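An Afternoon at the Pustance Open House

I went to the Pustance open house in September mostly to see the Jaiswal bench. The flyer promised "teaching by showing": you do the job, the robot watches or gets moved through it, and afterward it does the job itself. I have heard this one before. I worked in a commercial laundry for a few years, and people came through every so often to tell us the folding would be done by machines soon. It is still done by people.

The building is a former carpet warehouse on the edge of town, with parking on the grass behind it. Bring boots if it has rained. Check-in was at a folding table and took longer than it should have, as the badge printer had quit and everyone's name was being written out by hand. Coffee was free and weak.

What was on the floor

There were two main stops. Plorier, in the front bay, is a parts-sorting line behind a fence. It ran the whole time I was there and drew hardly any crowd. I suspect it is the most useful thing in the building. A conveyor brings in mixed fittings, an arm picks them off, and they land in bins. You can stand there for ten minutes and learn nothing new after the first one, and I mean that as praise.

Jaiswal is the other stop, down a hallway on the left, and the line for it went back past the restrooms. They let us in by small groups. I waited 61 minutes, which I know because my parking ticket was running.

At the Jaiswal bench

The task is folding clothes. Two arms are driven by remote control: an operator moves a matching set of handles and the arms on the table follow. Every run is saved, and the saved runs are what the robot is supposed to learn from. Our guide said a session like this can go on all day, with the operators trading off.

I had pictured something quick. A shirt goes down, the arms work at it, and you find yourself leaning forward as if you could help. Cloth is a rotten material to pick up with two hard fingers. It slides, or it comes up two layers at a time, or you get the one layer you did not want. The operator in our session was patient and clearly good at it, and I still wanted to reach over and do it myself.
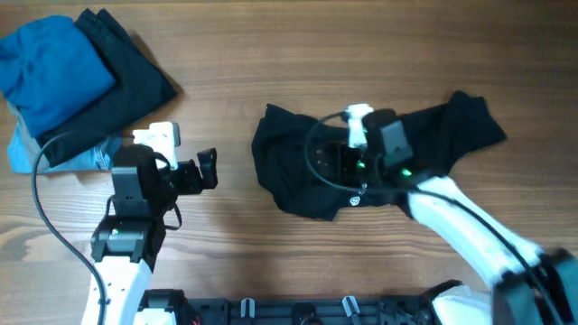
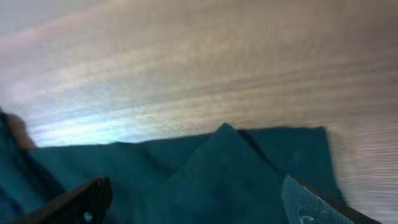 Clothes on the Jaiswal table, first with both arms in view and then close up between the fingers of a gripper.

Questions I asked, and what I got back

How many demonstrations does it take? The guide said 2000 for the current set of garments. I asked what happens when you hand it something outside that set, say a fitted sheet or a hooded sweatshirt, and was told that they would want more demonstrations for those. So the answer to "how many" is really "how many kinds of laundry do you own."

How often does it work with the operator's hands off the controls? I was given a figure of 90 percent. I asked what counted as a fold. If it counts when the shirt ends up smaller than it started, I could hit that number with my elbows. The guide said a person looks at each result and marks it good or bad. I asked if we could see some of the bad ones and was told they were not part of the tour. They should be. I would have learned more from a drawer full of failed folds than from anything else in that room.

Did we get to see it run alone? My group did not. The whole session was remote control, start to finish, and I don't think everyone with me caught that. A man next to me told his daughter the robot was "really thinking about it." The operator was doing the thinking. There was a sign by the door explaining this, in small type, behind the coat rack.

I will give them some credit. The guide never claimed the arms were working by themselves, and answered me straight each time I pushed. The showing part also seems sound to me. We trained new people at the laundry the same way, standing beside them with a stack of towels – though a new hire needed a morning, and by lunch could do pillowcases without being shown.

Otel and the way out

Otel is the project's name for its shared library of recorded runs, and it gets its own wall near the exit. A counter on a screen read 2811 when I walked by. The label under it said "episodes," with no word on whether that meant finished folds or anything that had been recorded at all. I asked at the desk and they took down my email address. I have not heard back.

If you go

Get there early and do Jaiswal first, then Plorier, which never has a wait. Ask your guide if any hands-off runs are planned that day and join that group if you can. The hallway has no seating. Parking is charged by the hour, and the machine takes coins only.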